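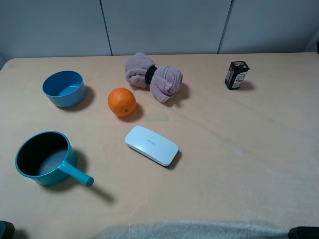 Bowl, orange, pink cloth, white case, teal pot. The whole cast is kitchen stuff and odds and ends, and it still got me.

1/ OK so the gripper closed on its own and I want to write it down while I'm still annoyed. Nobody got hurt (my knuckle got a nudge, that's all). But it was a real safety fault and I'd been running past it for weeks without noticing!

2/ Setup, quickly. We call the rig Montes. Two-finger gripper, camera on the wrist, light beige table, random objects. It picks things up and puts them in other things. I babysit it, hit the stop button when it does something dumb, tidy up, reset, go again.

3/ On 7th April I was on run 309. The arm came down crooked next to the pot, so I hit the stop. Everything froze the way it's supposed to. I waited, twisted the button back out, and reached in to straighten the pot. Fingers were wide open.

4/ And then they shut. I hadn't pressed start. The arm didn't move at all, only the gripper. Very calm, very smooth, like it had been meaning to do that the whole time.

5/ First thing I blamed was the orange, which sounds silly, but hear me out. Round fruit is where most of our bad grasps come from. The camera gets in close, the orange fills up most of the view, and the width estimate goes all over the place. I've had a lot of weird closes that started with a bad width number. So I spent most of an afternoon on orange footage.

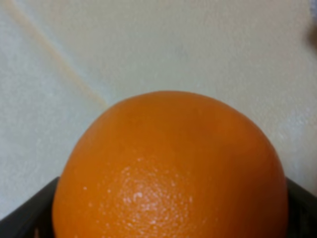

6/ Not the orange

Width numbers were fine. Boring, even. The vision side hadn't asked for anything after the stop, so whatever told the fingers to close, it came from further down.

7/ Next I pulled the Totau logs (Totau is our little logging tool, ugly but it has never lied to me). A close command went out just before I hit the button. The gripper never acknowledged it. Then there's the gap where everything is stopped, then the reset, and 83 milliseconds after the reset the gripper says "thanks, got it" and closes.

8/ So the command sat in a queue through the entire stop. The stop cut power to the motors, which is the part we'd tested over and over. It didn't empty the queue in the gripper driver. Power comes back, driver wakes up, sees an old order waiting, does the order.

9/ The driver is from Ivport and I'm not going to dump on them. There's a setting for clearing pending commands on power loss. It was off. I went back through our config history and it was off in the very first file, back in July, which I wrote. Great.

10/ The force limit is the bit that made me go a little cold. We run low for fruit and cloth. After a power loss the driver forgets our number and goes back to its default, 70 newtons. I got lucky with where my hand was.
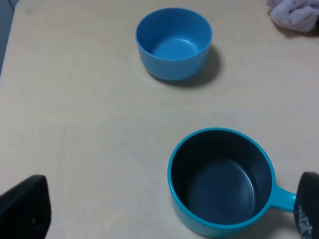 11/ The habit I had to change is where I put my hands after a stop. I used to fix things right where they sat, with the gripper hanging over them, because open fingers look safe. They don't tell you a thing about what's waiting in a queue! And look how near the pot that right finger is, with the outer end of the handle tucked behind it. The handle is exactly what I'd grab to turn the pot. The bowl up the table would have been a much less exciting thing to go for.

12/ What's changed so far:
– pending commands get wiped on power loss
– force limit is sent again after every reset, and the arm won't run until the gripper reads it back
– after a stop, the arm gets jogged up and away before hands go anywhere near the table
– 2 buttons to restart now, one for power and one for motion

13/ I tested the wipe by firing a close and hitting the stop right on top of it, again and again, with a sponge standing in for my hand. No surprise closes yet. I'm leaving the sponge on duty a while longer.

14/ A friend over at Vetico read this before I posted and asked if the arm has the same kind of queue. Fair question. It does, and it clears on stop, and I've now checked that with the cable out as well as the button in. The conveyor I haven't checked. That's tomorrow, so the conveyor stays unplugged tonight.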